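Blasphemy fine thrown out in Skurnia

Some good news from Skurnia for a change! An appeal court there has thrown out the blasphemy conviction against the little secular website Joltholm, and I've been grinning about it since breakfast. Regular readers will remember I was rather gloomy when the original ruling came in (I believe I used the word "hopeless" twice in one paragraph, sorry). The site had run a piece poking fun at a bishop's Easter message, and that was enough for a fine of 500 crowns under Article 199 of the penal code.

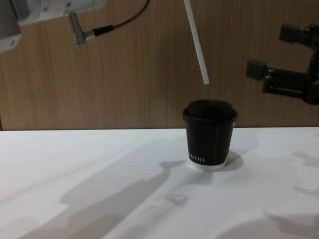

Igor Jireš told me by email that the money was never the point, and that he'd have gone on appealing over a single crown. He says two of his writers stopped using their real names after the first verdict, and one has given up altogether.

The judges took 11 months to get here, which seems an awfully long time for one joke. They found that the article mocked an opinion and didn't threaten anyone, so the conviction couldn't stand. The fine is to be paid back, though the legal costs aren't, and I do think that's mean. 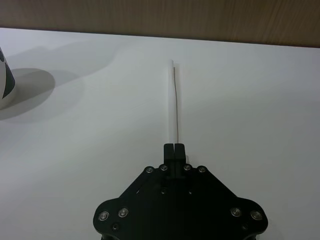

What happens to Article 199?

Nothing yet, I'm afraid. It's still on the books, and the court was careful to say it was ruling on this case only. A bill to scrap it is due back in parliament in September, and the last attempt fell short by just 2 votes.
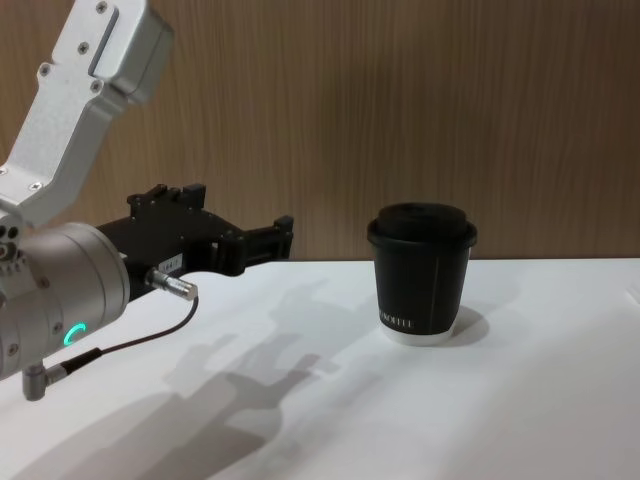

I'd love to think this one will get through, but the bishops' office has already said it will fight it, and plenty of MPs with small majorities will be listening. Our Stelham group is writing to the embassy again before the vote, so if you'd like to add your name, drop me a line by the end of August.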